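How to Clear Out a Kitchen Junk Drawer Without Losing the Weekend 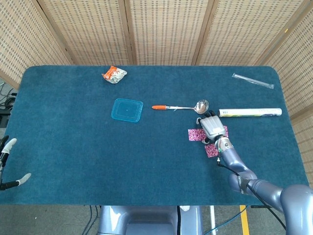
One reader from Ziltesstead wrote in after the August column to say that her drawer had defeated her twice, that she had no wish to be told about joy, and could we please just explain where the batteries go. Fair enough. We'll get to the batteries.

You will need: a table you can spare for an evening, three paper bags, a damp cloth, a pencil, masking tape, and a timer. The timer is set for 39 minutes. I arrived at this number by quitting at 39 minutes on my first attempt, and I have seen no reason to revise it.

Step 1. Take the drawer out

All the way out. Most kitchen drawers lift free if you pull them to the stop and tilt the front up. Some have a little plastic lever on each side that must be pressed at the same time, one up and one down, by a person with three hands. If yours won't budge, leave it in and empty it by the fistful.

While the drawer is out, look into the hole. Whatever has been jamming it for years is back there. In my house on Cokwood Street it was a takeout menu for a place that is now a dentist.

Step 2. Tip everything onto the table

Put down a cloth first if you like your table. Spread the pile until nothing is on top of anything else. This looks far worse than it did in the drawer and is the point where people usually go and make a sandwich. Make it beforehand.

Start the timer.

Step 3. Trash first

Go around once, quickly, and take only what is plainly garbage. Wrappers, dried-out glue, twist ties that have lost their paper, soy sauce packets, the warranty for a toaster you no longer own. Don't stop to think about anything. If you have to think, it isn't trash yet.

Old keys are a special case. Try them in every lock in the house tonight. Any key that opens nothing goes in an envelope marked with the year, and if you haven't needed it by the next clear-out you may throw it away. You won't, but you may.

Step 4. Match the lids

Lids collect in drawers they were never meant for. Bring out every container you own and try each lid on each one. Lids with no container go in the recycling bag if your town takes them. Containers with no lid can stay, as drawer dividers, which is what step 7 is about.

Don't keep a lid because its container might come home. It went to a potluck. It has a new family.

Step 5. Send the real tools home

Anything you cook with doesn't belong in the junk drawer. Ladles, peelers, the good scissors: put them where you stand when you use them. If you own two of something and always reach for the same one, bag the other for donation. The Salameh Thrift Store takes kitchen tools on weekday mornings and doesn't ask why you had four melon ballers.

Step 6. The batteries

Test them. A cheap tester is worth having, and mine, a Barar, has outlived two flashlights. Good ones go in a small box with a lid, all facing the same way so the ends don't touch. Put tape over the ends of any nine-volts. Dead ones go in a jar by the door until you next pass a drop-off point. Don't put the dead ones back "for now." That is how I came to own 22 of them.

Step 7. Wipe, divide, return

Wipe out the drawer and let it dry. Set in your lidless containers, cut-down cereal boxes, or whatever fits, and stick a bit of masking tape on each with a label in pencil. Mine read TAPE, STRING, LIGHT, WRITING and ODD. You get one ODD. Make it small.

Put back what you've used in the past year. Test the pens on the cereal box as you go. One drawer I helped with held 32 pens, of which a handful wrote, and those wrote in green.

Step 8. Stop

When the timer rings, whatever is still on the table goes in a bag with the date on it. Mine says Friday, October 9, 2020, and is on the closet shelf. I have opened it once, for a thumbtack.

If the drawer won't shut

You have put back too much. Take out the extension cord. It's always the extension cord. Coil it, tape it, and hang it on a nail inside the broom closet, then try the drawer again before you remove anything else.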